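# Hand-held gripper demonstration

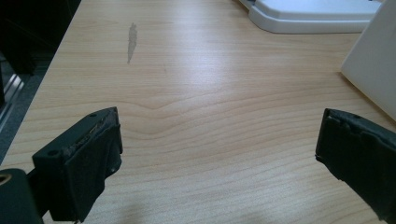
**Hand-held gripper demonstration** is a method of gathering examples for a robot learning system in which a person carries out a task with a gripper held in the hand. A camera fixed to the tool records the work from close to the fingers. The recordings are later used to train a control program, known as a policy, which then drives a robot arm fitted with a similar gripper.

The method is an alternative to teleoperation, in which the person steers a real arm from a distance. It needs no arm at the place of recording, so examples can be gathered in kitchens, offices and workshops.

## Equipment

A typical tool has a handle, a trigger, two facing fingers and a camera mounted behind them. Squeezing the trigger closes the fingers. Designs differ mainly in the fingers, which may be stiff blocks or flexible strips, and in the covering used to improve grip. Foam and rubber coverings are common. Both wear at the edges with repeated use, and in the Stollberg pattern the fingers are held on by screws and can be changed without removing the camera.

The position of the tool is worked out from the video, usually with the help of a motion sensor. The opening between the fingers is measured at the trigger or read from the images.

## Recording

Each example, or episode, covers one attempt at a task. In the Cendasum procedure the operator begins with the fingers open over the work surface, carries out the task at an even pace and ends with the fingers open again. Episodes normally last between 5 and 14 seconds. Objects are moved between episodes so that the system does not learn a single layout.

Cendasum asks for 250 episodes of each task before training begins. Failed attempts are marked and kept in a separate folder. Some groups use them to teach the system how to recover from a mistake, while others discard them.

## Checking

Episodes are checked before use. Common faults are:

- a hand or sleeve covering the lens
- loss of position tracking
- a start or finish cut short
- glare on a pale or polished surface

Plain tabletops can cause trouble for tracking, as they offer few fixed points for the software to follow. Wood grain helps to some extent, but reflected light may wash it out. Larger items left standing at the side of the table give the software something steadier to follow.

In a trial at the Flello workshop in September, 81 per cent of episodes passed the first check. Most of those rejected had been lost to poor tracking.

## Limitations

A person can move the tool in ways that an arm cannot copy. Episodes containing such movements are either removed or slowed down before training. The camera also records no direct measure of force, so tasks that depend on careful pressure are harder to teach. The Vermeulen tool adds a pressure sensor behind each finger pad, at the cost of extra weight.

## See also

- Imitation learning
- Teleoperation
- Robot end effector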